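November, and the hand gripper pair is due its clean again. I do it every 200 hours or so of running, going by the counter, which read 1,469 when I switched it on this morning. Calico is the name we gave the pair when it came from Ovholm and it has stuck.

The fingers come first. I wipe the pads with a dry cloth, open and close each side by hand and feel for grit. The right one had been dragging since October, so I took the pivot pin out, cleaned it and put it back with one drop of oil. 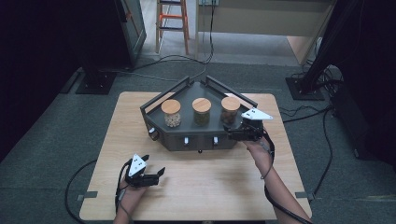 How often do the finger pads need changing? Every 4,000 closes on our work, or sooner if the edges start to shine.

After that I look at the marker plates. They have to sit square on top or the tracking wanders, and the screws do work themselves out. Then the cables, mostly where they leave the handle. I try the grippers on jars with lids, which show up a weak pad quickly.

The spare pads are from Sengar and come in a bag of 43, an odd number. I have one bag left and will order more before Christmas.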